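In defence of the restricted key

I've become a bit of a bore on the subject of master key systems, and I'm not sorry! My neighbour Retno Tambunan manages a small block of storage units and workshops, 40 doors in all, and last November she finally threw out the ice cream tub of mystery keys that came with the job. In its place she has one key on her own ring, and each tenant has one that opens their unit, the side gate and nothing else.

People hear "master key" and picture a hotel, or a school with a jangling great ring at somebody's hip. I think small businesses get far more out of it. A dental practice has a medicine cupboard, a back door and a staff room. A bakery has a cool room and an office with a safe in it. Why should the Saturday kid carry the same key as the owner?

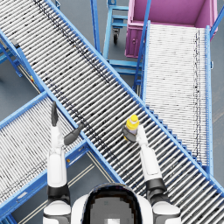 My favourite part is the restricted blank. An ordinary key can be copied at a kiosk in 2 minutes while you buy milk. A restricted one needs a signature from the person on file, and the locksmith keeps a record of every cut. Retno's came to $60 each for the extras, and she grumbled, and then she noticed tenants had started handing them back when they left. A key that costs real money gets looked after.

Yes, the upfront bill stings. Hers was $2485 with the new cylinders — a couple of the old ones were too worn to bother with. Fikri Yeoh, who has the upholstery workshop at the far end, still thinks keypads would have been smarter, and we've had some lively arguments over the fence about it. He's right that you can change a code for free. But codes get shared, and they get written on the door frame in pencil (I've seen it, at two different places on our street).

So if you're moving into new premises, ask for a key chart before you ask for a price. Draw up the doors, put names beside them, and argue it out over a cuppa. It's a surprisingly good afternoon.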